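Home | Sewing | Bedrooms | Laundry | Small Spaces | About

Print this page | E-mail this to a friend

How to Make a Child's Bed That Stays Made (Even With a Wriggler In It)

Wednesday, July 1, 2020

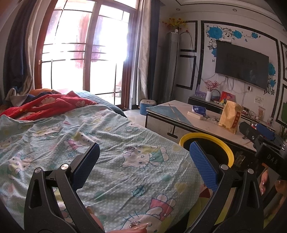 Hello Kitty on pale aqua, with the red flowered blanket up at the head end.

I love a character sheet. I know plenty of people who would sooner have plain white on every bed in the house, but a bed with a big cartoon cat in the middle of it is a cheerful thing to walk past in the morning, and children will help to make a bed they are fond of. The trouble is that a busy print on a thin cotton sheet creases the minute anybody sits down, and then the blankets slide to one end and the whole thing looks like a jumble sale by ten o'clock.

So this is my method, start to finish. It takes a few minutes once you've got the knack, and it works with a flat sheet, which is what most of the really fun prints seem to come as.

What you need

One flat sheet, patterned as loudly as you like
One blanket in a strong colour
A pillow and pillowcase
A spray bottle of plain water
4 sheet grips (optional, but I'm a convert)

My grips are the Flilletti ones, with the little rubber button. Any sort will do, and so will big safety pins if the child is old enough not to go hunting for them.

Step 1: Strip it all off

Everything comes off, including the blanket that "only needs straightening". Pile it on a chair or at the far end of the room. I used to try to work round the blankets and it took twice as long, because you pull the sheet straight on one side and the weight of the bedding drags it crooked on the other. Open the window while you're at it and let the mattress breathe while you go and put the kettle on!

Step 2: Find the middle of the pattern

This is my favourite bit. Most character sheets have large figures dotted among smaller bits and pieces - hearts, flowers, spots - and the large ones are what your eye goes to. Pick the one you like best and put it where you want it before you tuck anything in. I like a big figure slap in the middle of the bed, well clear of where the blanket will go. With the spots and blossoms filling in all round, you won't notice if the edges are a little uneven.

Check which way up the figures are as well. If they all face one way, decide who they're for. Heads towards the pillow looks right to someone standing at the foot of the bed, and I think that's the way to go, but a small person sitting up against the pillow may have other ideas.

Step 3: Tuck the foot first

Lift the mattress at the foot and slide a good 300 mm of sheet underneath. That sounds like a lot, and on a short sheet you may have to settle for less, but the foot is where all the kicking happens. Smooth it with the flat of your arm, not your hand, working from the middle out to the corners.

Step 4: Fold the corners

Stand at one side of the foot. Pick up the edge of the sheet a short way along from the corner and lift it so it makes a triangle on top of the mattress. Tuck in whatever is hanging down below. Now drop the triangle, pull it snug and tuck that under too. Do the other side the same. If you're using grips, put them on now, underneath, where they can't be felt.

Go up to the head and repeat. Pull the sheet towards you as you tuck and you'll feel the slack come out of it. It's wonderfully satisfying.

Step 5: Deal with the creases

You could iron the sheet beforehand. I don't! Give the worst creases a light misting from the spray bottle and stroke them flat with both hands, then leave the bed alone until it's properly dry. A quick shake and a careful fold straight off the line does more good than any amount of ironing. Our sheets used to live scrunched in a Brurix basket on the landing for days on end, and that was nearly all of my creasing problem.

Step 6: Fold the blanket so it earns its place

A red blanket over a pale sheet is lovely, and two patterns together don't worry me at all so long as one is bold and the other is soft. White flowers on red next to little white spots on aqua get along beautifully, with the white tying them together.

In summer, fold the blanket in half lengthways, then in half again, and lay it across the bed near the head or the foot, whichever end the child doesn't drag it from. From October onwards I open it out fully and tuck it in at the foot along with the sheet. Smooth the top edge and turn it back by 2 hand-widths so that some of the sheet pattern shows.

Step 7: Pillow last

Hold the pillow by its closed end, give it a good thump and lay it with the open end of the case facing away from the door. A plain case in a warm colour, orange for instance, is great fun with a red blanket. If there are spare covers about, fold them and put them away or square them up on top of each other, as a loose heap will always make the bed look unfinished.

Choosing a sheet for this

Thread counts get shouted about on packets, and you'll see anything up to 800. For a child's bed I go by feel. Scrunch a corner in your fist, count to five and let go, and if it springs back a bit you'll have an easier life. Buy the flat sheet one size up if you can, too. The extra goes under the mattress and gives you much more to tuck.

Wash bright reds separately the first few times. I have turned a pale sheet pink before now and it was not the pink I would have chosen.

Let me know in the comments how your corners come out, and do tell me if you've found a good way of doing the side against the wall. I still end up lying on the bed to reach it, and then of course I have to smooth the lot again.

Comments (159)

Related pages

Folding a Fitted Sheet Without Tears
Grumau Blanket Chest: Three Years On
Getting Red Dye Out of Cotton
Mwaipopo Print Cushions From Leftover Cloth
Airing a Mattress in a Small Room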